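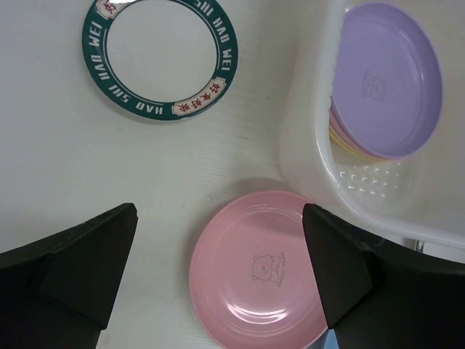

Last updated: Jul 17, 2020

Print this story | E-mail this story

The Second Life of the Neighborhood Noodle Shop
By the Food Desk

Walk down Furnlow Street before noon and you'll smell it a block away: pork bones, ginger, a little scorched scallion. The street is only 2 blocks long, and it has more good noodles on it than most cities I've lived in.

Start at Pallard, on the corner with the green awning. The broth goes on at night and nobody touches it until morning except to skim. It comes out cloudy and rich, and the noodles are cut thick enough to fight back a little (get the wide ones, always get the wide ones). There's a jar of pickled mustard greens on every table and I have never managed to leave one alone.

Across the way, Plurkine does the opposite. Clear broth, thin noodles, a slick of chili oil so red it looks like trouble and tastes mostly of toasted sesame. The kitchen makes 152 bowls a day, and when they're gone the lights go off. Regulars know to show up early. I learned the hard way in May, standing outside with my nose on the glass!

And then there's Panicker, which started as a grocery and still sells soy sauce and dried mushrooms up front. You squeeze past the rice sacks to a back room with six stools. The specialty is a dry noodle tossed with crushed peanuts, black vinegar and crisp bits of garlic, and it's the dish I think about when I'm eating something else.

What I love is how different these places are, given that they share a flour supplier, a parking lot and a good many customers. People argue about them happily. One family I met splits up at the curb and reunites over shaved ice.

This summer everything is going home in bags, and the kitchens have adjusted. Noodles and broth are packed separately now, so you get to do the pouring yourself. Warm the bowl first with hot tap water. Bring the broth to a real boil, drop the noodles in for a few seconds to loosen them, and add the chili oil last. Eat right away, standing at the counter if you have to. The vinegar noodles at Panicker travel best of all, and they're even good cold the next morning.

Print this story | E-mail this story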